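Updated in June. Most of these come up every week so pls read before you email. Vandari guesthouse, Jestville, the one on the hill side of town, not the Vandari apartments by the river (different people).

## Booking and arrival

**What time is check in?**
3 pm. Earlier if the room's ready, can't promise. Bags can go in the hall closet from 10.

**How late can I get in?**
Any time. Front door has a keypad, code comes by text the afternoon you arrive. No text by 5? Call, don't email.

**Is there parking?**
Yes, 6 spots out back, first come. Street is free after 6 pm and all day Saturday. Don't use the church lot, they tow.

**How do I get there from Bullisura?**
Bus 19, get off at Buschmann Street, walk uphill. Takes 70 minutes if the bridge isn't backed up. Last bus leaves at 9:40 pm. Driving is quicker but the signs for Jestville quit after the gas station, so stay left and keep going.

**Do you take cash?**
Card only for the booking. Cash fine for breakfast and laundry.

## Rooms and beds

**Twin or double?**
Rooms 1 to 4 are doubles. 5 and 6 are twins that can be pushed together, ask first, the floor scratches.

**Is there AC?**
Upstairs rooms only. Downstairs stays cool enough, fans in the closet.

**Can I get extra blankets?**
Bottom drawer of the dresser. If it's empty ask at the desk.

**Can I put my clothes out on the bed?**
Sure, it's your room. Wet stuff no, suitcases no (wheels!!). There's a luggage rack folded up behind the door.
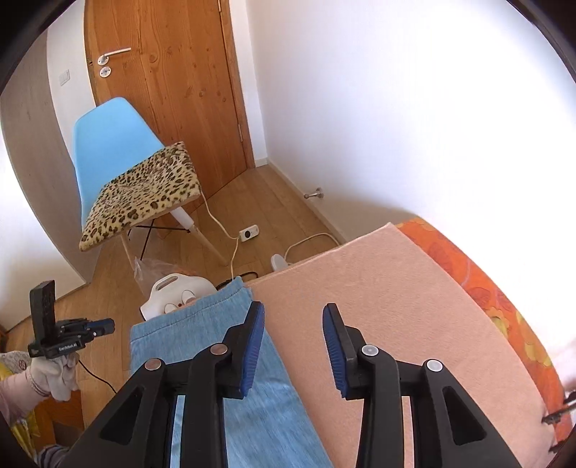
## Laundry

**Can I wash clothes there?**
Yes. One washer, one dryer, in the basement. 8 am to 9 pm because room 2 is right above it and hears everything. Tokens from the desk. Soap is on the shelf, use less than you think, it's a small machine.

**Will you do it for me?**
If you leave it in the bag by 9 am, back by dinner. We wash everything on cold unless you write something else on the tag. Jeans inside out please, zipper up. Check pockets. We have found gum, lip balm, a bus pass, a whole sandwich once.

**How long do jeans take to dry?**
Forever in that dryer. Two cycles, and the waistband will still be damp. Better to do one cycle then hang them on the line out back, clips are in the coffee can. In winter use the rack in the hall.

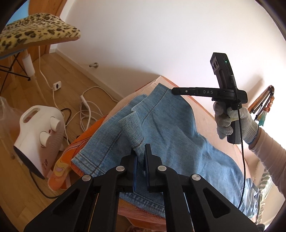 Shorts and t-shirts are fine in one cycle. Sweaters go flat on a towel, not on the radiator, we've had two ruined that way and can't replace them.

**Is there an iron?**
Hall closet, second shelf. Board is behind the vaccuum. Unplug it after.

**I left something behind, now what?**
Email us what it was and which room. We hold things 30 days. Mailing is at your cost, we'll send the total before we ship. Chargers go in the box at the desk, come dig thru it.

## Breakfast

**What's included?**
Coffee, tea, toast, fruit, eggs if somebody's in the kitchen before 9. Extras are on the board.

**Gluten free?**
Bread in the freezer, separate toaster with the green tape. Let us know the night before.

**Can I use the kitchen?**
After 11, yes. Wash up what you use. Label your shelf in the fridge, unlabeled food goes out Sunday night.

## Money stuff

**Is there a deposit?**
$135 for stays over a week. Comes back to your card after you leave, bank takes a few days, we can't speed it up.

**Cancelations?**
Free up to 48 hours before. After that it's one night. Snow closing the road doesn't count against you.

**Do you do monthly rates?**
October thru March only. Email with dates. Includes a sheet change every week, done in the morning, so please clear the bed first or we skip it and you wait for the next one.

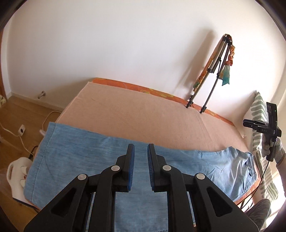 Towels get swapped the same day, leave the used ones in the tub. If you want clean ones in between just bring yours down to the desk.

## Everything else

**Dogs?**
One, room 1 only, $15 a night. Not on the bed. Cats no, sorry, allergy in the house.

**Wifi?**
Password on the back of the door. Weak in room 6. Sit on the stairs if you have a call.

**Quiet hours?**
10 pm to 7 am. Walls are thin, walk soft on the landing.

**Checkout?**
11 am. Keys in the blue dish. Windows closed, fan off. Strip the bed if you feel like it, no big deal if not.

**Something not on here?**
Call between 9 and 6. Email gets answered at night, usually.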